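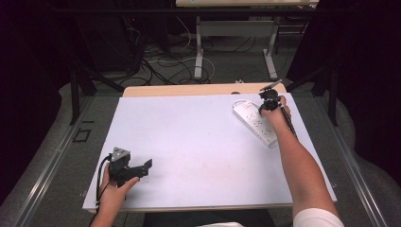

4 min read

Home > Reviews > Furniture > Desks

The Clarnholm folding table, reviewed after a winter of actual dinners

By Alper Uçar
17th May
Last updated: two typos and one measurement fixed

I bought the Clarnholm in November, when my wife invited her whole side of the family to eat at our apartment and I remembered that we own a desk, a coffee table and a windowsill. It costs $975. For that money I expected it to cook.

What you get is a light-colored table that seats four folded down and 8 opened up, if two of the 8 are on good terms. It comes in one very long box. The delivery man leaned it against the mailboxes, wished me luck and left, and I got it up the stairs by turning it end over end like a man moving a drunk friend.

Assembly took me most of an evening. There are 12 bolts, all the same length except for the two that aren't, and the booklet brings this up on the last page. The hex key in the bag is soft enough to bend, so use your own. The drawings are clear once you notice that the table in them is upside down, and I noticed when I had both legs on the wrong side.

The leaves are the best part. They swing up from underneath on a metal arm and lock with a solid clunk, and I've done it one-handed while holding a salad. Folding them away again is fussier. You press two buttons at once, placed slightly farther apart than my arms would like. My neighbor Eskil Boström is six foot five and can't see what I'm complaining about.

Now the finish. Clarnholm calls it "family ready," and I would like to meet this family. A glass of iced tea left a ring in the time it took me to find the coasters. Olive oil wipes off fine, tomato sauce wipes off fine, turmeric is still with us. My mother-in-law ran a thumb over the ring and said nothing for quite a while. I now put a board down before anybody does anything messy, and a tablecloth over the rest when we have company, so most people who eat here have never seen the $975 part.

Wobble: a little, on the open side, when someone cuts bread with feeling. A felt pad under one foot cured it for a month or so, and then I had to do it again.

I should mention the Zullex, which is what I nearly bought. It's much cheaper and it folds flat against the wall. I sat at one in Anahera Tipoki's kitchen for a long lunch and my knees met the crossbar every time I reached for the rice. She loves it. She is also a good deal shorter than me and had the end seat.

Customer service was better than I deserved. I wrote in about a missing rubber foot and had a new one within the week, along with a polite note asking if I'd checked inside the box. It was inside the box. I have a spare now.

Would I buy it again? At full price, no. In a sale, with a bottle of decent table oil and a proper hex key, probably yes. It has fed a lot of people this winter and it hasn't dropped a single plate, though the leaf did close on my thumb once in February. The nail is growing back fine.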